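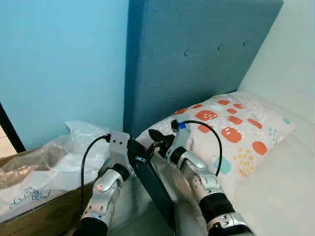

I am seeking guidance on cable management and force limits for a two-arm system that I am assembling at home. Each arm carries a small camera at the wrist, and the arms are mounted side by side and controlled from one computer running the Imitz control package at 200 Hz. Single-arm tasks have been satisfactory. The difficulty arises when both grippers must hold one rigid object, such as the dark teal panel they share at the bedside, with the left bracket pressed to one upper edge and the black finger of the right gripper on the other. Small position errors in either arm are passed through the panel to the other arm. The controller reads these as an external load and corrects for them, and within a few seconds both arms are pushing against each other. On two occasions the right arm has stopped on an overcurrent fault while the panel was still in the grip.

The second matter concerns the thin black cables at the wrists. I have left them in open loops so that the last joint may turn freely. When the arms cross toward the center, a loop will sometimes pass over the object being held or catch on the opposite gripper. I shortened one cable in July and found that it then pulled tight at the end of the wrist travel, so I have restored the original length.

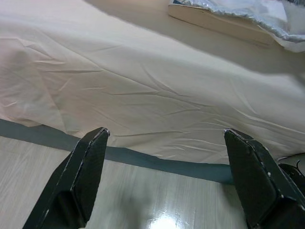 Soft materials give a different result. With fabric, the same settings produce no faults at all, and the arms may be several millimeters out of agreement without consequence. The remaining problem with fabric is the approach height. If the fingertips are commanded too low, they press into the surface under the cloth before they close, and if too high, they close on nothing. I have been setting this height by hand for each session.

I would be grateful for advice on the following points:

Whether both arms should be position controlled when they share a rigid load.
Whether the wrist cable should be routed inside the forearm shells or remain outside.
Whether there is an accepted method of finding the surface height without adding a force sensor.

The supply is adequate for both arms, and the firmware on all joints is the current release.

Agnes Isaksson
27 Oct 2019

Embla Sjögren

The behavior you describe is to be expected when two stiff position loops are joined by a rigid object. Neither arm can reach its own target exactly, and each treats the difference as an error to be removed. Increasing the gains will make the fault occur sooner.

The usual arrangement is to appoint one arm as the leader and to leave it in position control. The second arm should be made compliant along the line that joins the two grippers, and may remain stiff in the other directions. If your version of the package does not permit stiffness to be set by direction, a lower current limit on the follower's shoulder and elbow joints will serve as a substitute. Please reduce the limit in small steps, with a light panel and a hand near the stop switch, until the follower yields to moderate pressure from your palm. It must still be able to carry its share of the weight.

I would also advise that the follower's target be calculated from the measured position of the leader and not from its commanded position. This one change removed most of the contention on the pair of arms that I maintain at the Erkavness workshop in Sellmont.

With regard to surface height, a slow downward move under a low current limit is sufficient for household work. Lower the closed fingertips onto the bare surface at three separate points, record the joint readings at which motion stops, and fit a plane through them. The cloth may then be approached at a fixed offset from that plane. A mattress is a poor reference for this purpose, as it gives way before the current rises. Fingertip height above a mattress is better taken from the camera.

Do not route the cable through the shells until you have confirmed the bend radius specified for it. Repeated twisting at the wrist will break the conductors of an ordinary camera cable, and the failure is intermittent and difficult to trace.

Haugland

Keep the cables outside. Fix each one to the forearm with a clip 200 mm back from the wrist joint, and arrange the slack so that the loop stands away from the other arm. The left loop should go left and the right loop right. Turn the wrist through its full travel by hand with the power off before the clip is tightened.

I used spiral wrap on mine. It was too stiff and has been removed.

Embla Sjögren

I concur with the clip. Users of the older Imitz release should note that the current limits return to their default values after a restart. The limits must be written again at the start of each session, and in version 9 this can be placed in the startup file.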